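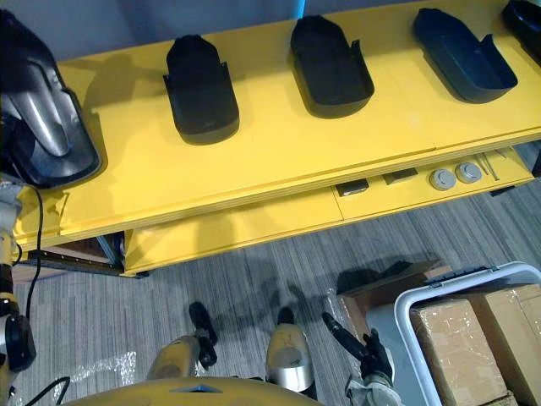

Page 3 of 30

Black trays keep sliding on painted shelf

Posted by Treasa Ó Néill, August 2018

I have a long yellow shelf unit in the workshop with a glossy painted top. I keep a row of black scoop-shaped trays on it, open at one end, low sides. They won't stay straight. Every time I reach for something I knock one and it turns, and then the next one goes too. The small parts sit on the lower tier and I don't have trouble with those. How do I keep the trays in line without drilling? The paint was not cheap and I would like to keep it. I tried double-sided tape in October and it left a mess.

Colm Scanlon
Rubber drawer liner. Buy a roll, cut one strip the length of the shelf and set the trays on it. No glue needed. Clean the paint first with dish soap and water and let it dry overnight, because liner slips on dust. If you still get turning, cut a second piece for under each tray and stick it to the tray only. The shelf stays clean that way. Mine came from Gallagher in Flutdale but any hardware store has it. Put the heavy holder at the end and leave it there as a stop.

Pins and flat blocks are better on the lower tier anyway, I'd give the pins a lid.

Stilska
Just use magnets

Colm Scanlon
Only if the shelf is steel and you glue something to the trays. She hasn't said what it's made of.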